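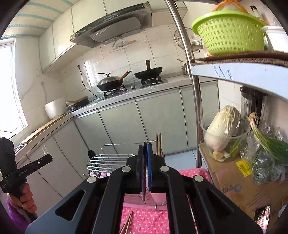

The kitchen setup for our two-handed comparison, with a blue-handled knife in the jaws.

Hand-held gripper trials: your questions, answered by Saranya Bhat

A lot of you wrote in after the first batch of notes on the Tudo and the Vureo finger sets, and I'm so glad you did! I've pulled the most common questions together here (with help from Keerthana Kurian, who keeps the logs).

Why test in a home kitchen when you have a perfectly good bench?

We do love our bench, and we still use it for pull tests. But a bench lets you place every object just so, and a kitchen has wire racks and cups and chopsticks leaning whichever way they please. You learn a great deal about finger width the first time you try to reach between two utensils that are nearly touching.

How many grasps went into the comparison?

We logged 1046 altogether, and 214 of those were thin objects, meaning straws, chopsticks and the like. Each object gets 3 tries per finger set before we move along to the next one.

Which pads do you like for thin things?

Ribbed ones, so far. The smooth Tudo pads are lovely on mugs and bowls, but a narrow stick tends to roll between them when you tilt your wrist, and then you find yourself squeezing harder than you'd like. With ribs there's something for the stick to settle against.
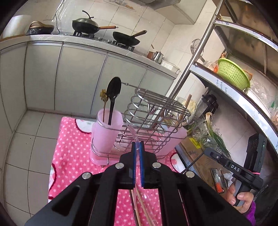
Blue ribbed pads on a thin, straw-like stick at the utensil rack.

Do I have to close the jaws all the way on something that narrow?

Almost. Go slowly for the last little bit and let the pads do the work. New folks usually snap them shut, and I did it too for the whole first Thursday, so please don't feel bad.

Is it hard to work with a gripper in each hand?

It takes an afternoon or so to get comfortable. Start with one hand doing the job and the other simply held out of the way, and add the second hand once you've stopped thinking about the first. Urs Ortner suggests passing a spoon back and forth as a warm-up, and I've come around to it.

Any advice on knives?

Take them by the handle, keep the lift straight up, and give yourself plenty of elbow room. We leave knives out of a person's first session.

Will you be trying the Amis controller?

Yes, we hope to in October! Rajeshwari Iyer has 2 units on loan and is still sorting out the cables.

Can I borrow a set of pads?

Of course. Write to Keerthana Kamath with your finger width and she'll tell you what's on the shelf.

Related
Choosing finger width for cups and bowls
Tudo and Vureo pads: bench pull results
Setting up the Amis controller, part one
Notes from the Subramaniam workshop
Cleaning and storing ribbed pads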